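May
By the Rendow build team, Jurnbridge shared workshop

Your grant is moving things along nicely! The arm now runs through its whole pick routine from the bench controller, and we logged 100 trial grasps this month, up from 50 in April. Soft packets are still the hard part – the fingers close too early on anything that crinkles. We rewrote the grip timing 3 times and like the latest version best. Next up is the wrist bracket, and we have 9 hours booked on the Istum mill to cut it.

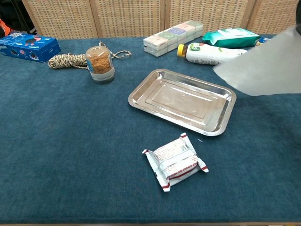
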